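Apr 22, 2019

Fendano build, physics pass on the covered walkway.

Picked up where I left off with the arch pieces. Uploaded the walkway again with a separate physics file, two boxes for the side walls and one for the floor. Land impact came down to 40, still more than I wanted but fine for this parcel. The old upload let you walk through the left wall near the steps. The hull had closed over the opening on one side and left a gap on the other.

Set shape type to Prim on the root and on each linked piece. If you only do the root, the rest stay on Convex Hull and you bump into air under the arch. Wrote this down in October too and forgot it.

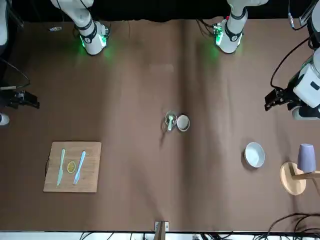
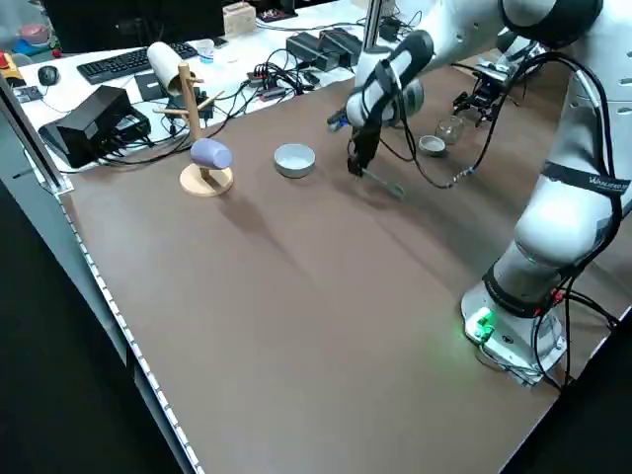
Ceiling at Sotunwood has the same trouble. Its physics mesh has 911 triangles, far too many for thin slabs - will redo it with plain boxes and not run Analyze this time. Anything thinner than half a meter gets odd when it is stretched in world, so size it right before upload.

The visible mesh is 3350 triangles at the top level. Medium is okay. Low drops the railings completely, so I need a hand-made one there.

Still to do:
Rename the Zurnia textures, they all came in as "untitled"
Check the ramp with a tall avatar and a short one
Ask in the Tedesco group if their door script works on linked mesh

Left both test copies rezzed on the sandbox, auto return is off.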